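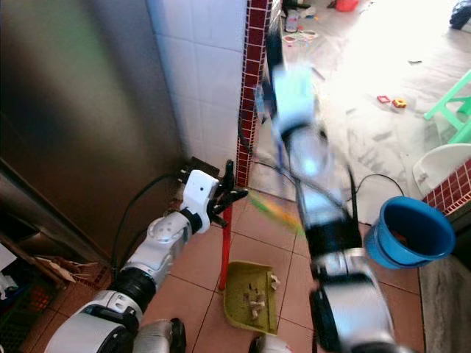
Broom, dustpan, bucket. The least glamorous corner of the job.

February 21, 2019

I keep meaning to write about work and then I get home and would much sooner write about soup, so this one has been sitting in my drafts for a while. A few of you asked how things are going with the robot at the Hostdale kitchen, and I promised a proper answer, so put the kettle on.

For anyone new here, I've worked for Tedstead for a good many years now. We cook lunches for schools and a couple of care homes, over 700 meals on a normal day, and I run the early shift. Last September the company signed up with Berkero to try a two-armed robot on cleaning work, and since then a good part of my mornings has gone to a machine with white arms and dark fingers. (We call it Ogola, after the name on the paperwork. I was all for something sillier and got outvoted.)

People expect me to say it's either wonderful or terrible. Mostly it's slow! Sweeping a bit of tile into a dustpan is something I learned at my grandmother's knee, and I had never once thought about how much goes into it. You hold the pan flat, you tip the broom a little, you chase the crumbs that got away, and then you go back for the ones that got away from that. Watching a robot work at it has made me oddly proud of my own two hands.

What has changed for us is smaller and stranger than I thought it would be. We put things back where they belong now, because a broom left in the wrong spot can hold everything up. The end-of-shift list used to be one page and now it's two, and there's a new column for who is minding the robot. That's a real task, by the way, and I fought to have it counted as one. Twenty minutes of standing by and paying attention is still 20 minutes of somebody's morning, and for the first few weeks it was simply being added on top of everything else. The office listened, I'll give them that, and the hours are in the schedule now.

There was worry, of course. There are 27 of us, and the ones who clean are the ones who've been here longest and get paid the least, so you can imagine how the first meeting went. We were told no hours would be cut during the trial, and so far none have been. I'd like to see something in writing about what comes after it. I've asked twice and I'll ask again.

Meanwhile my knees are enjoying a little less bending, and I've got a pot of barley soup going that I'll tell you about next time.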